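Shelf facing

Shelf facing is the practice of arranging packaged goods on a retail shelf so that the front of each row is full, upright and turned toward the shopper. The term is used in two related senses. As a noun, a facing is one unit of a product visible at the front of the shelf; an item with three units side by side has three facings, regardless of how many units stand behind them. As a verb, to face a shelf is to pull stock forward until the front edge is occupied. The task is also called fronting, blocking, zoning or conditioning, depending on the country and the retail chain.

Terminology

The unit that a retailer tracks is usually the stock keeping unit, or SKU. The number of facings given to a SKU is set in a planogram, a diagram that fixes the position, width and depth of each product on a fixture. Depth is the number of units in a row from front to back. Capacity is facings multiplied by depth and, where packages can be stacked, by the number of layers.

Fronting and leveling are sometimes kept apart. Fronting brings only the first unit of each row to the edge. Leveling brings forward two or more units so that the row looks full from an angle. Stores that level to a depth of two generally do so for canned goods and boxed goods, and limit chilled and fragile items to fronting.

Fixtures

Most facing is done on gondola shelving, a freestanding steel fixture with slotted uprights, a base deck and removable shelves on brackets. Shelf pitch, the vertical distance between slots, limits how closely shelves can be matched to package height. A shelf set too high above the product wastes space and makes the row look low even when it is full. A shelf set too low prevents the shopper from tipping a package out over the front rail.

The front rail holds price labels and may carry a clear riser that stops goods from sliding off. Risers are common on sloped shelves and on those used for bottles. Dividers keep neighboring rows from merging, and spring-loaded pushers move the next unit forward when one is removed. Pushers reduce the labor needed for facing but take up shelf depth and work poorly with soft packages.
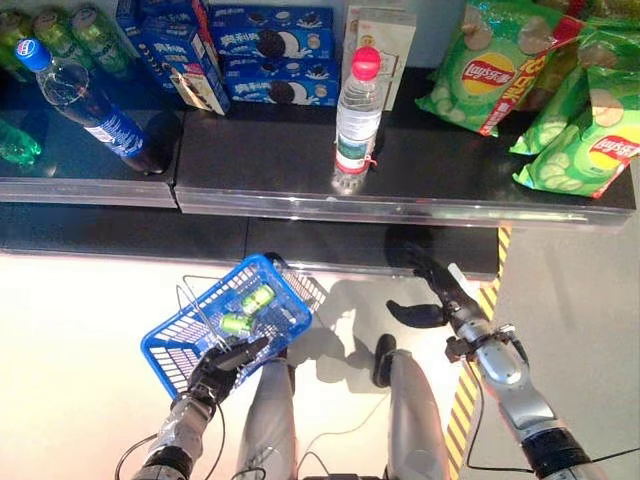
Procedure

Facing is normally carried out after restocking and again near closing time. The worker starts at one end of the aisle and completes a full section, top shelf to base deck, before moving to the next. The usual order of work within a section is as follows.

Remove items that belong elsewhere, along with damaged or opened packages.
Check date codes and move the earliest dates to the front of each row.
Pull the remaining units forward to the shelf edge.
Turn each front unit so that the main panel faces out.
Close gaps between rows without covering the label of an item that is out of stock.

The last step varies. Some retailers allow a neighboring product to be spread across an empty position, a practice known as filling the hole. Others forbid it, on the grounds that an open gap is needed for staff to detect missing stock during an ordering walk. Where automatic reordering is in use, filling the hole does not affect orders, but it can delay restocking if the worker carrying the goods takes the position to be full.

Package types

Rigid boxes are the simplest goods to face, as they stand square and stay aligned. Cylindrical bottles rotate when handled, and the label has to be turned back by hand. Bottles with a wraparound label that repeats its main panel avoid part of this work. Flexible bags and pouches slump, and are often hung on pegs or kept in a shelf-ready case, a shipping box with a tear-off front that goes onto the shelf with its contents. A shelf-ready case is faced as a single unit until it is nearly empty, after which the case is removed.

Light goods on a smooth metal deck shift easily when neighboring items are taken. Ribbed mats are used to increase friction under small bottles and jars.

Effect on sales

Studies of shelf space generally find that sales rise with the number of facings, but at a declining rate. The second facing adds more than the fifth. The effect is stronger for impulse categories such as snacks and soft drinks than for staples, which shoppers look for by name. Vertical position also matters, with goods placed between waist and eye level receiving the most attention.

Evidence on tidiness alone is thinner. A trial run by the retail analyst Qistina Yeoh in the Zillville stores of the Ekström chain compared aisles faced twice a day with aisles faced once. The trial covered 31 product groups over 16 weeks. Sales differed measurably in confectionery and bottled drinks and not in the remaining groups. 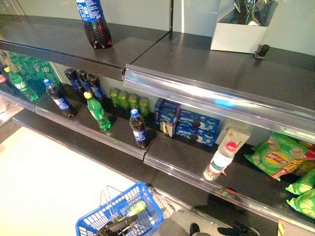
Yeoh noted that the twice-faced aisles also had fewer misplaced items, and that the separate contribution of correct location could not be isolated from that of appearance. A later review by Jonatan Strömberg and Tuva Åberg raised the same objection and recommended that future trials record the two conditions independently.

Measurement

Compliance is measured by comparing the shelf with the planogram. In a manual audit the inspector records, for each SKU, whether the item is present, in the right position and given the right number of facings. The result is stated as a percentage of positions that pass. Audit software such as Fuvum replaces the paper form with a handheld scanner but follows the same sequence.

A complete audit is slow. In one Ekström store, an audit of 1573 positions was replaced by a rotating sample of 400, drawn so that each aisle was covered at least once a month. Maj-Britt Midtbø, who designed the sampling plan, weighted it toward fast-moving categories, where positions drift most between resets.

Labor and ergonomics

Facing the base deck requires repeated bending or kneeling, and deep top shelves require reaching above the shoulder. Kneeling pads, low rolling stools and pull tools with a flat hooked end are the usual aids. The pull tool sold under the name Levia has a marked shaft that doubles as a depth gauge. Aslak Løken's handbook on store operations advises alternating between high and low shelves within each section, in preference to completing one level along the whole aisle.

See also

Gondola shelving
Planogram
Shelf-ready packaging
Stock rotation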